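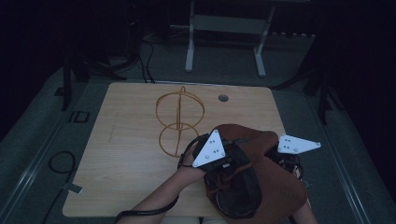
A wiry sculpture of two stacked rings on a light wooden tabletop.

Filed under: Media & Broadcasting

Ostance to drop local morning news at Sillis station

Radio owner Ostance will replace the locally produced morning news at its Sillis station with a program made at its Zamelura headquarters, ending the town's only daily newscast.

The change takes effect in August. Staff were told at a meeting on Saturday, and a notice was posted to the station's website that evening.

Under the new schedule, the Zamelura program will air from 6 a.m. to 9 a.m. on every station in the group. Sillis will keep a two-minute local segment at 7:30 a.m., covering weather, road conditions and school closures. It will be recorded the night before unless there is an emergency.

Ostance said the Sillis newsroom costs more to run than the station earns in the morning slot, and that local advertising has fallen since the hardware co-op and the car dealership closed. The company would not release figures for individual stations.

It also confirmed that affiliates will be required to carry a daily commentary written at head office. The commentary will run 100 seconds and cannot be moved or shortened by local managers. Ostance said the segment will be labelled as opinion at the beginning and the end.

The union representing newsroom employees said it had asked for the label to be read by someone other than the commentator, and that the request was turned down. It plans to file a complaint with the broadcast regulator over the loss of local programming.

Ostance bought the station from the Charvát group 2 years ago. At the time it told the regulator it intended to maintain local news "at or near current levels." The licence itself sets no minimum for the morning hours.

A petition at the Sillis library had 500 signatures by closing time. Town council has put the matter on the agenda for its next regular meeting, which is open to the public and begins at 7 p.m.

Related
Charvát sells last of its weekly papers
Zamelura transmitter work to interrupt evening signal
Regulator seeks comment on local content rules

Comments (3)

gravelroad70
Road conditions recorded the night before. In winter. Good luck with that.

Sillis listener
I don't mind the Zamelura show, they do a decent job. It's the forced commentary I object to. Let the local manager decide what goes to air.

marnie_k
Does anyone know if the obituaries are staying? My mother tunes in for those and the notice doesn't mention them.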